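Datasets > Nudby > tabletop-two-arm > README

Search this repository Search Clear

# Nudby cups-and-trays: the fault set

Maintainer: Mateja Tomić
Last edited: 12 January 2024
Status: usable, with the warnings given under "What went wrong"

## Summary

Nudby is a set of two-arm tabletop episodes: cups, mugs and trays, picked up, put down and handed over. This README covers release 2, the one with the stuck-grip fault in it. If you came for clean demonstrations, release 1 is the boring one and you'll be happier there.

Release 2 has 2,294 episodes. Of those, 1,608 are marked `ok`. The rest carry at least one fault flag, and most of them carry the same one, which we have come to know well.

## What went wrong

Short version: a gripper that was told to open sometimes stayed closed, and the log said it had opened.

Longer version: the grip controller (internal name Grimska) sends an open command and waits for the finger position to change. If no change arrives before the timeout, it should raise an error and hold the arm still. During the January recordings it did neither. A config file from the bench rig had been copied over the real one, and in that file the timeout handler returns "success". That is a fine thing to return on a bench rig with no fingers attached.

So the arm would lower a mug, fail to let go, believe it had let go, and leave for its home position with the mug still in hand. From the log this is a perfect place-and-retreat. From the table it is theft.

We found it on episode 11 of a session that had looked excellent on the dashboard. Marin Krasniqi was resetting the objects by hand between episodes and reached for a mug that had, on paper, been put down. The arm went home and took the mug with it, close enough to his wrist that he pressed the stop button and then said several things that are in the audio track, which is why the audio track is not in the release.

Nobody was hurt. The mug was dropped by the arm when power was cut and is no longer with us.

## The safety part

The dropped mug is a data problem. The bigger problem is that our rule for reaching in was "wait until the log says released and home". With this fault both lines can be false or early, and people were trusting a line of text with their hands. We reported it as a near miss and wrote new rules:

- The person at the table keeps hands at the far edge until the operator calls "clear" out loud.
- The operator calls "clear" after looking at the grippers. Looking at the log does not count.
- Both arms are paused by the hardware switch before any object is touched. The software pause is still there and you may press it for comfort.
- If a gripper is holding something it shouldn't be, leave it alone and call the operator. Do not pull. Marin tried pulling on a different day and the gripper won.
- No reset starts while either arm is moving, however slowly, and however far behind schedule we are.
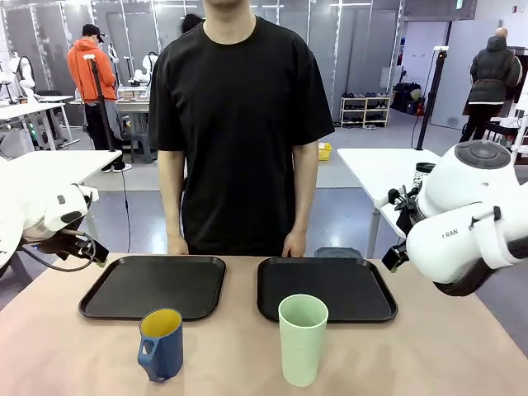

*Table with two trays and two cups, arms at either side, hands at the far edge.*

## Fault flags

Each episode has a `fault` field. Values:

- `ok` – nothing seen on review
- `stuck_grip` – open commanded, fingers did not open
- `late_grip` – opened, but after the arm had started to leave; expect tipped cups
- `early_reset` – a human hand is in the work area before both arms are home
- `unknown` – the reviewer gave up

`stuck_grip` was set by a person watching video. Do not try to rebuild it from `gripper_state`, which is the field that lied. We left that field as recorded, so you can see what the policy would have seen. If you train on it without reading this page, your robot will learn to carry crockery away and feel good about it.

## Known issues

- 12 episodes have the left and right gripper channels swapped. They are listed in `swapped.txt`. We know how it happened and would prefer to leave it there.
- Episodes recorded at the Stulton site use a different home position. The arms stop higher and look as if they are thinking.
- `late_grip` is under-reported. The first reviewer counted a tipped cup as a "style choice".
- The stop button is not logged as an event. Power simply ends. Treat any file that stops mid-motion with suspicion.

## The fix

The timeout handler now raises an error, as it always claimed to. Grimska also compares motor current with finger position, and a mismatch holds both arms until someone clears it at the cabinet. This gives false alarms with soft or slippery objects – annoying, and we are keeping it.

The bench config has been renamed `BENCH_ONLY_do_not_copy`. It has since been copied once. The loader now refuses to start if it finds that file on a rig with fingers.

## Using this set

Good for: fault detection, grip monitoring, testing whether your own checks would have caught this. Not good for: imitation learning without filtering on `fault`. The Todorova loader filters to `ok` by default; pass `--all` to get everything.

Corrections to labels are welcome as an issue with the episode number and the time in the video. Please don't send a fix for the `unknown` ones unless you have watched them to the end.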